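Simulation team reaches the halfway mark

The robotics club's simulation team has now logged 480 practice runs toward the spring showcase in April. Members meet in the computer lab after school and work in pairs, with one person running the task and the other keeping the log. The team is called Trukatov this year, after a vote that took most of the first meeting.

The job they picked is clearing up a kitchen. The program has to pick up a named object and put it where it belongs. Every object gets its own set of runs, and the wooden pieces have been the slowest, partly because the taper makes it hard to choose a height for the fingers.

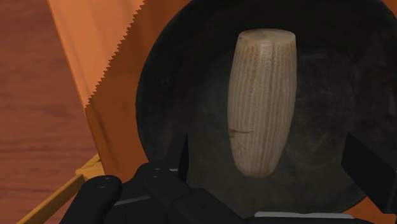 Pairs are asked to save their settings before they change the grip force. Two weeks of work in January had to be repeated when an old settings file was copied over the new one. Gudrun Fuchs, the club adviser, has set up a shared folder called Ivden with a dated copy for each session. Please use it, and please do not rename the files.

Of the last 83 runs, 27 ended with the object in the right place. Most of the failures came during the approach, before the fingers closed. The team wants to pass half before the showcase, and the younger members have started a second log that lists only the kind of failure. It has already been useful in deciding what to fix first. 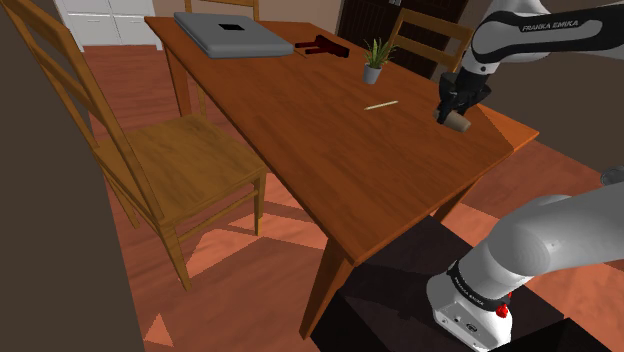 Scoring for the showcase will follow the Heledano rules, with one change. A run no longer ends when the arm touches something other than its target, but each touch costs a point. The dining room round will be the hardest under this rule. The arm works over a table that also has a laptop and a potted plant on it, and a path that swings wide on the way to the far end can lose several points. Pairs assigned to that round should test the slow approach first and raise the speed later.

The written report is shared by the whole team. Masanja, our partner club, will read the first draft and send back comments. Each pair owes one page on its own object, including the runs that went badly.

New members can still join. No programming experience is needed to keep a log, and there are two open seats in the lab. See Ms. Fuchs for a permission form.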